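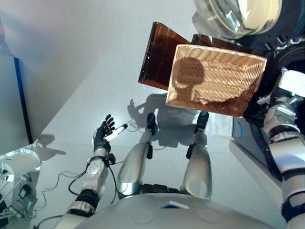 Storage basket with a plastic lid for the laundry corner, how do you keep yours?

I moved to a smaller apartment in April and now my washing machine stands in a corner with a shiny white floor and not much else. For carrying and keeping the clothes I use a rectangular basket in tan color, the woven kind, and it has an amber-brown plastic lid which you can see through. I like how it looks, but I have three problems. First, the weave catches thin fabric. I already have small pulls in two black T-shirts. Second, the lid takes fingerprints and dust, and I tried glass cleaner and it left a cloudy place near the rim. Third, I do not know if I should close it. My mother always said that clothes in a closed box get a smell, but when it is open the lint from the dryer goes everywhere. I paid 3000 for it in the Wurdale shop (my money, not dollars) so I don't want to throw it away. Does somebody have the same type? What do you do with it?

Asked by Hipólito Herrera

3 answers

Answer from Badawi

just buy a plastic one, 200 in any market. no weave, no problem

Answer from Benjamín Retamal (over 2000 points)

I have a similar basket from Ustero for 6 years, so I will try to answer all your points in order.

About the pulls. Take an old flashlight and put it inside the basket in the evening, then pass your hand slowly along the walls. You will feel the small ends that stick out. Cut them with nail scissors, close to the weave, and after this use fine sandpaper, very softly and only in the direction of the strip. Clean the dust with a dry brush. When you finish, rub an old nylon stocking over the walls. If the stocking catches, you have still one end there. 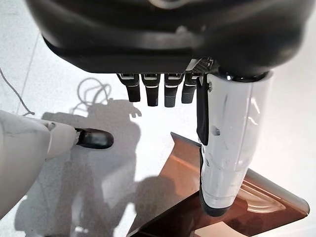

For the lid, please stop with the glass cleaner. Many of them have ammonia or alcohol, and colored clear plastic can become cloudy from it. Use lukewarm water with one drop of dish soap and a microfiber cloth, and dry it immediately with a second cloth. Do not use paper towels, they make fine scratches and on brown plastic you see each one when the light comes from the side. The cloudy place maybe will not disappear. I had one like this and a plastic polish called Clillus made it better — not perfect, but better.

To close or to leave open: your mother is right when the clothes are a little damp. I fold everything first, let it rest on the bed for one hour, and only then I put it in and close. Dirty clothes I keep always with the lid open.

One more thing, fold the black clothes with the inside part out. The pulls, if they come, will be on the side that people do not see. And place the folded pieces side by side, standing next to each other, so you don't drag one over the other when you take it.
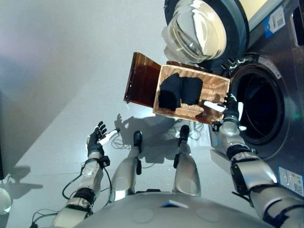 Answer from Wurdale_fan

Lining! I sewed mine from an old pillowcase, it took one evening. You measure the floor of the basket and the four walls, add a little for the seam, and fold the top over the rim. On the side of the lid you need to leave the cloth lower or it will not close good, I learned this after I finished the first one. I attached it with ribbons so I can take it off and wash it with the towels. Since then I have no more pulls, also not on my thin blouses.

Sorry, about the cloudy plastic I don't know, my basket has no lid.

Comment from Hipólito Herrera: Thank you Benjamín, I did the stocking test and found many ends, most of them near the bottom. I will do the lining also, I have only to find a pillowcase which is big enough.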